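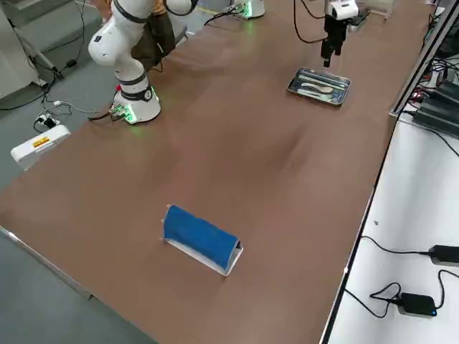 A written standard for a shared manipulation cell usually begins with the arm and ends with the arm. The draft that Hazel Begay circulated in June begins with the table. Her position is that most stoppages on a tabletop cell start with something lying in or near the work area, and that a rule set should list those things before it says a word about joint speed. A shallow steel tray with a spoon in it is a work object and has a declared place. A power adapter on the side table, a strip on the floor with its plugs in, a cable running up to a base — these are cell equipment, and under the draft they have declared places too. The third category is people, and it takes up the longest section.

Begay works on procedures at Trustitz, which runs two-arm cells for testing household tasks. The document is called Kotian, after the street the first site was on, and it runs to 14 pages. It is meant to sit under the published safety standards and the site risk assessment, and it replaces neither. Its subject is the part those leave to the operator: what is checked, by whom, in what order, and what gets written down.

The opening check has nine items. The emergency stop is pressed and released at the start of each shift, and the release is logged with the time. Cables are traced by hand from base to supply. Straps on the arm links are checked for slack with the arm extended, since a cable that clears the table in the parked pose may not clear it at full reach. The gripper is opened and closed once with nothing in it. 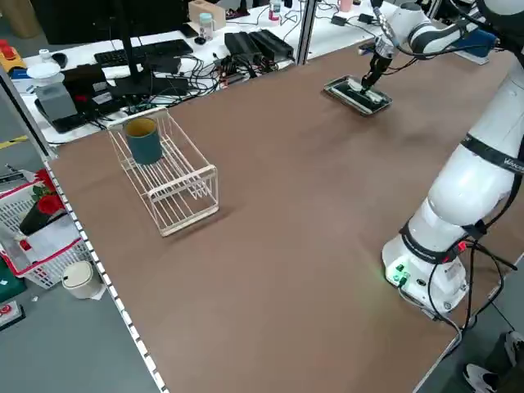 Standing position is handled by a simple rule. One named operator may be at the table edge while the arms are powered, and that person has the stop within reach. Anyone else stays behind the floor line. If a second person has to come in to reset an object, the arms are paused first and the pause is confirmed out loud by both. Ecaterina Neagu, who reviewed the draft for Dukon, asked that the spoken confirmation be kept even at sites with a light curtain. "The curtain tells the controller," she wrote in her comments. "It does not tell the other person."

Neagu's second comment concerned object placement. The early version required each item to be set on a taped mark, and operators at Dukon found that the tape changed the results of the tests. The revised text uses zones. An object may be anywhere inside its zone, in any orientation, provided that the open gripper can pass between it and its neighbor. 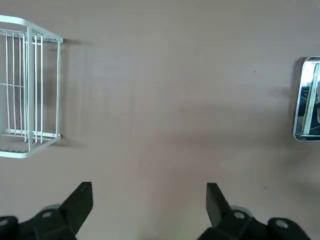

Clearance is checked at the height where the fingers will work, with the fingers at their widest setting. A gap that looks generous from a standing position can be tight once the body of the gripper is included, and the draft asks for the check to be made from the wrist view as well as from the table edge. Reflective containers get a separate line. Polished metal can return a false edge to some vision systems, so the operator records its presence in the session log and does not move it between runs without a new entry.

Contact tasks have their own page. Wiping, pressing and sliding all require a force limit set before the first run, and the limit is entered in the log as a number. "Low" and "normal" are no longer accepted. Trustitz went back through 151 old log sheets and found that the two words had been used for overlapping values. The replacement form, built on a template from Imow, will not save with that field empty.

Held objects must be released or set down before a pause of any length. Neagu argued for an exception when the object is already resting on the table, and the draft now allows one — the operator keeps a hand on the stop and the pause is short.

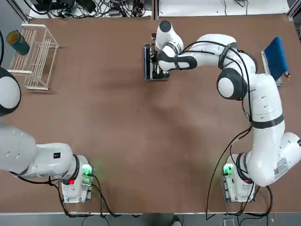
Does every run need a fresh check? The full list is required at the start of a shift and after any stop, and a shorter version covering cables, zones and the gripper is done between tasks. Runs within one task need only a look at the zones, provided nothing has been added to the table.

The retention rule is still open. Begay wants logs kept for 200 shifts, and Neagu would tie the period to the service interval of the arms. Both versions are printed side by side in the current text, with space for comments from other sites.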